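Papers > Everyday Materials > Word Choice > Section 4
99 shares | 3 comments

4. What people call cloth and metal when they sit side by side

So far I've been talking about surfaces one at a time, and I'll admit that was the easy part. Give someone a plain square of cotton on a table and they'll say "cotton" or "cloth" or "fabric," and you move on to the next square. Things got a lot more fun (and a lot messier) once we let the surfaces touch. This section covers the mixed part of the Serra study, where every picture had some fabric and some metal in it and we asked people to write down what each thing was made of, in whatever words they'd use at home.

We ended up with 2345 written answers from 500 people. Nazareno Tedesco and I read every single one of them, first separately and then together, and we typed them into Trullik exactly as they were written, spelling and all. I wanted to clean them up as we went. Nazareno talked me out of it, and he was right, since some of the best material in this section would have gone straight in the trash. One person wrote "shiney gray (black?)" and I've thought about that question mark more than I've thought about most published papers.

The first thing to say is that color words and material words don't stay in their own lanes. In Section 3 people gave us a color and then a material, in that order, almost like filling out a form. With mixed pictures they'd start on the metal, slide into what the light was doing, and come back to the cloth with a completely different kind of word. "Silver" is the worst offender. Some people clearly meant the color, some meant the stuff spoons used to be made of, and plenty of them seemed happy to mean both. We coded it as its own group in the end and called it the silver pile, which is a terrible name for a category, and Mirko Palumbo asked us to change it in the draft he read on 29th March. We kept it anyway.

The second thing is how much focus matters. People don't just get vaguer when a surface is blurred — they switch to another family of words. A sharp surface gets a making word: knitted, ribbed, woven, polished. A blurred one gets a feeling word: soft, heavy, squishy, dull. I'd expected "I don't know" to go up with blur, and it hardly moved.
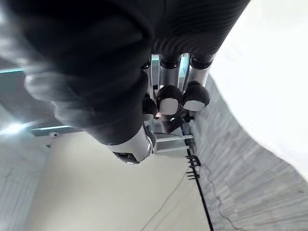
Black cloth was the hardest material in the whole set to talk about, and I think the reason is that black things are so rarely black all the way across. Fold them and the raised parts go pale. Put them near the eye and the folds run together into something you'd probably paint with gray if you had to paint it. Figure 3 has all of that going on at once, and it's the one I kept coming back to while I worked out our coding rules. The big dark shape at the upper left is so blurred that its creases smear into gray highlights, yet along the top the black fabric is clear enough to show a fine ribbed or knitted texture. My rule for a case like this was to code the two areas separately, even where both are plainly fabric, so that a writer who says "soft" for one and "ribbed" for the other gets credit for both words. The silver parts I coded as polished metal, with the streaks of white and gray filed under light and kept out of color altogether. The flat oval pads on the two fingertips went in as "light gray, material open," and I'm still comfortable with that.

You could argue with the streaks decision, and Mirko did, at length, over most of June. His view is that if a person writes "white and gray metal" then white and gray are color words and we've got no business moving them. My view is that shiny metal borrows its colors from the room, and that people know this perfectly well even when they don't say so. We settled on keeping a second copy of the coding with the streaks left under color, and Section 6 uses both copies. The order of the main groups comes out the same either way, so I've stopped losing sleep over it.

A quick word on "ribbed" and "knitted," since we were asked about them at the Driltton workshop. I don't treat them as rivals. Ribbing is something you can see from a little way off, a set of fine lines running the same way. Knitting is how the cloth was made, and you often need to get right up to the loops before you can be sure. When a picture only gives you the lines, either word is a fair answer, and we scored them as equal. "Woven" got its own code. So did "stretchy," which I love as an answer, because it tells you the person was already imagining a hand pulling at it.

Straight metal got less attention than curved metal from pretty much everyone. Flat bars and brackets were called "metal" and left at that, while anything rounded with a bright spot on it brought out "chrome," "polished," "mirror," and once "like a faucet." I don't have a good account of this yet. Nazareno thinks highlights simply hold the eye longer, and I'd like to test that with the Vekmont samples, where the same metal comes in both shapes.

This site uses cookies to remember your reading settings. Accept | Manage choices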